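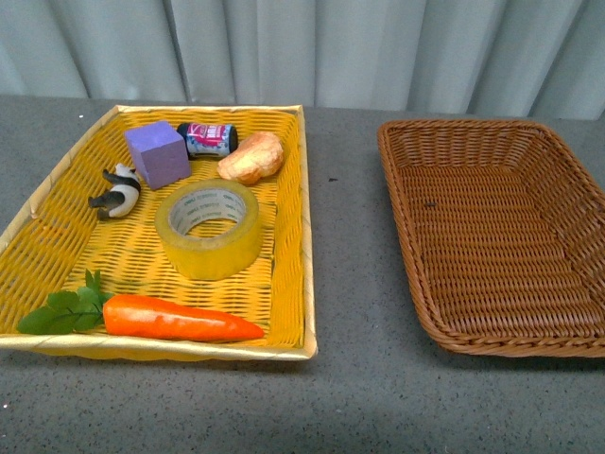 Gallagher's objection to the first version of this procedure was that it treated the sorting cell as a single thing to be calibrated, when the faults recorded at Lurkthorpe came from several separate parts, each drifting at its own rate. Éabha Gallagher also held that a check done by the operator at the start of a shift would be worth more than a full calibration done once a quarter. Both points were accepted, and the procedure given in this section is the revised one.

Figure 3. Workspace of the Lurkthorpe cell as seen from the head camera, with objects in the yellow source tray and the brown wicker basket to its right as the target.

3.2 Set-up and upkeep of the transfer cell

The cell moves small household and toy objects one at a time from the source tray to the target basket. It consists of a two-arm unit on a fixed base, a head camera, one camera on each wrist, a work table and a pleated curtain behind the table. An identical unit at Rarham was used for spare parts and for comparison of joint readings, and is not otherwise reported on.

The table top is a speckled mid-grey. A plain white top was used until February and was given up after repeated trouble with exposure: the head camera darkened the whole view whenever a large part of the table was uncovered, and dark objects lost their outline. The mottled surface gives the stereo matcher enough texture to fit a table plane without markers. It has the drawback that small marks and crumbs are hard to tell from the pattern, and the surface is therefore wiped before each session and inspected from a low angle. A mark that does not wipe off is left alone, provided the plane fit stays within its limit. The same applies to specks on the floor of either container, which the object detector rejects by size.

The containers are placed by hand. Both are woven, and neither has truly straight sides, so placing them against a corner stop proved unreliable. The operator instead sets each one to an outline shown over the live head camera view and leaves a clear strip of table between the two. The strip matters for the arm path. With the containers touching, the outside of the gripper caught the braided rim of the basket on the way down, and on two occasions it pulled the basket across the table. The tray and basket need not be level with each other in depth, and the planner accepts a modest offset in either direction.

The objects were chosen to differ in shape and in how they behave under grip. The set in Figure 3 includes a foam cube, a small can on its side, a bread roll, a toy panda, a roll of packing tape and a toy carrot with leaves. The tape roll, lying flat, may be taken by the wall or from inside the hole, and the planner is set to prefer the wall. The carrot is gripped on the body only. Grips on the leaves were blocked in software after early trials, as the leaves may lie over the rim of the tray and the wrist camera then places the grip point outside the container. The can is free to roll, and its position is read again immediately before the fingers close.

Upkeep follows three intervals. Before every session the operator homes both arms, wipes the three lenses with a dry cloth and runs the plane fit on the uncovered part of the table. The arms are parked out of view of the head camera while this is done; an arm left in view gives a fit that is slightly tilted and not obviously wrong. The finger pads are then closed on a steel gauge block and the reported width is compared with the stored value. If the difference exceeds the limit, the pads are cleaned with alcohol and the test is repeated. A second failure means that the pads are changed.

Every week the gripper screws are checked with a torque driver, the cable loops at both wrists are inspected for wear, and the head camera bracket is tested by hand for play. The bracket was the most common source of error in the first part of the study. Its lower clamp worked loose under the small vibration of the base fan, and the camera dipped by an amount too small to notice on the live view but large enough to spoil a grip on a low object. The clamp was replaced with a Hinojosa split collar, fitted with thread lock, and a paint line was drawn across the joint so that any movement would show.

Hand-eye calibration is repeated whenever a camera, bracket or finger assembly has been taken off, and in any case after 534 transfers. This figure was not derived from theory. It was the lowest count at which drift had been recorded on the Rarham unit.

The maintenance log covers 1,432 transfers, the last of them on 23/09/2021. Pads were changed after roughly 197 transfers on the left arm. The right arm wore its pads more slowly, which we put down to its lighter share of the work under the default plan. Chantelle Mokgethi repeated the gauge block test with the arms' tasks exchanged and found that the faster wear moved with the task, so a fault in the left gripper itself was ruled out.

One repair fell outside the routine. The left wrist camera began to lose its connection when the forearm was turned fully outwards. Replacing the cable cured the fault for a short time only. The connector housing was then opened at the Evham workshop, where a cracked solder joint was found on the ground pin. The joint was remade and the housing refitted with a strain relief clip. The camera was calibrated again before the cell was returned to use, and transfers made during the fault are excluded from the results in Section 4.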